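Gripper comparison: sleeved five-finger hands against the Plendetti two-jaw

Prullville Automation Group newsletter, 03/10/2019

The hand trials are through their first block. Bayu Yeoh ran the two-arm station and Kamarul Sinaga kept the logs. The purpose was to decide whether the five-finger hands should replace the Plendetti parallel jaws for mixed household items, and if so, whether they should run with the fabric sleeves on.

Both hands were driven from the same Keskin controller on the firmware we have used all winter. The update rate was held at 500 Hz. Grip current limits were left at the vendor defaults for the first day and lowered after that, when the thumb motor on one hand began to report high temperature during long holds.

Rigid items with curved surfaces were the first group. Sunglasses are a fair test of this kind, with a smooth lens, thin temples and very little flat area for a jaw to close on. The jaw gripper needs the part presented in a known orientation. The hand tolerates more error in the approach, but it also hides most of the part from the wrist camera once the fingers close.

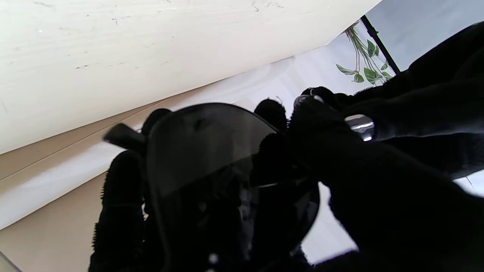

Total attempts for the block came to 234, split between the two end effectors. Drops were logged by type: slip during lift, slip during transfer, and failed closure. Of the drops, 46 were failed closures, and most of those belong to the jaws. The hands lost more parts in transfer. Kamarul puts this down to the lower current limit and wants the transfer runs repeated before any figure is quoted outside the group.

The sleeves raise friction on smooth plastic and protect the finger joints from lint. They also shed. Loose fiber on the work surface is a nuisance for the wrist camera, where a strand close to the lens can be picked up as an edge. We changed the edge threshold twice and are still not satisfied with it.

Cloth was the second group. Reaching under a hanging or bunched edge is hard for the segmentation, as the fabric is bright and the hand is dark, and auto exposure tends to favor one or the other. Locking exposure before the approach helped. The locked value has to be set again whenever the daylight changes, so Bayu wrote a short routine that samples the cloth region and sets it at the start of each run.

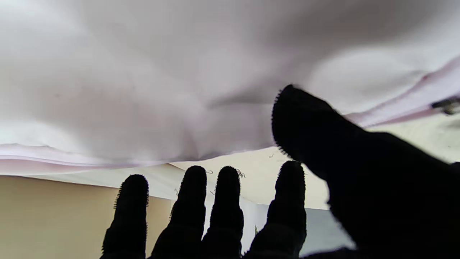 Thumb placement matters more than finger placement on thin fabric. With the thumb brought in late, the fold tends to slide off the fingertips. Moving thumb closure 6 hundredths of a second earlier in the sequence gave a better pinch, and that timing is now the default in the Vundgate scripts. Users with older copies should pull the current branch before running cloth tasks.

The last group was two-handed holds on light containers. Force matching between the arms is done in software, with the left arm as leader. A paper cup will show a mismatch quickly.
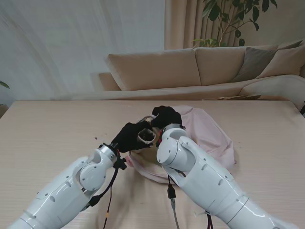 Two-arm station, both hands on the brown cup, pink cloth underneath.

Open items for March: repeat the transfer runs at the original current limit, try a sleeve with a tighter weave, and reroute the wrist cables on both arms. The jaws stay mounted on the single-arm cell until the repeat data is in. Requests for station time go to Bayu, and log files are available from Kamarul.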